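31 August 2025

Shape sorter, teleop, second batch. Roya driving, me on notes and resets. Votitz arm, wrist camera on, same gray enclosure as before.

Target was 50 demos and we kept 43. The other 7 went in the reject folder, all for the same sin: Roya got the block over the board, didn't like the angle, and turned it back and forth until I started to feel sorry for it. A policy trained on that will learn to dither. We have one of those from March and I don't need another.

Yellow block is the awkward one. It's tall, so if you grab it near the top any small tilt at the wrist turns into a big swing at the bottom corner, and the bottom corner is the part that has to find the hole. Grab it lower and the fingers meet the board before the block is in. Roya prefers high and slow. I prefer low and hopeful. We went with Roya's way, on the grounds that hers works.

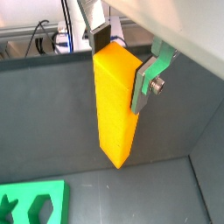

Changed the leader handle scaling after the first 8 runs. Full speed for the reach, half speed once she holds the pedal down. Zoriana asked for this months ago and I told her it was unnecessary — she has been very gracious about it, by which I mean she has brought it up twice.

Total for the Prorness set is now 2,872 episodes, counting the hand-guided ones from Esbridge. Those still need their gripper signal relabeled. Whoever logged them used 1 for open in half the files and 1 for closed in the rest.

To do:
Retighten finger bolts before the next batch
Relabel Esbridge files (me, sadly)
Ask Zoriana for the pedal settings she wanted in the first place
Start the hexagon runs with the board moved closer to the wall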